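Rirnolgate bars told to check spirit measures before March inspections

Licensed premises in Rirnolgate have been asked to check their spirit measures after a trading standards survey found that 39 of the 218 tested did not meet the tolerance for their stated capacity. The survey covered 80 pubs, bars and hotel lounges in the town centre and the Tovstead district.

Most of the failures were short measures. In 6 cases the measure carried no capacity mark at all, and those were withdrawn from use on the day of the visit.

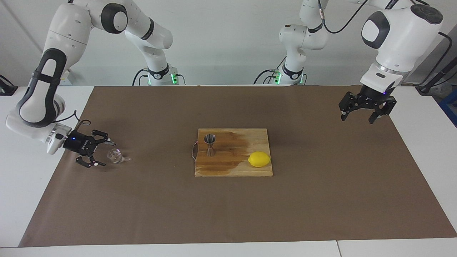 Gin, rum, vodka and whisky sold by the single or double must be poured in 25 ml or 35 ml quantities, or multiples of them, and a notice must tell customers which is in use. Cocktails containing three or more liquids are exempt, and this is where inspectors found the most confusion. A small stainless-steel jigger of the kind used for mixed drinks, set out on the board beside the lemon, may be perfectly suitable for a cocktail — but it cannot be used for a single whisky unless it is stamped for trade use.

Ottavio Bellini, who led the survey, said that several premises had bought measures online without checking for the stamp. "The staff were pouring carefully. The measure itself was wrong, and careful pouring does not correct that," he said.

Dents were the second most common fault. A measure dropped on a hard floor can lose capacity without any obvious change in shape, and the report recommends replacing any that show damage to the rim or base.

Ah-rin Chae, manager of the Gentile bar on the market square, said she had replaced every measure behind the counter following her visit. Two had failed, both of them short.

Premises where faults were found will be visited again in March. A repeat failure may lead to a formal notice. Free checks are available at the Zollivis centre every Wednesday from 10 am, and no appointment is needed.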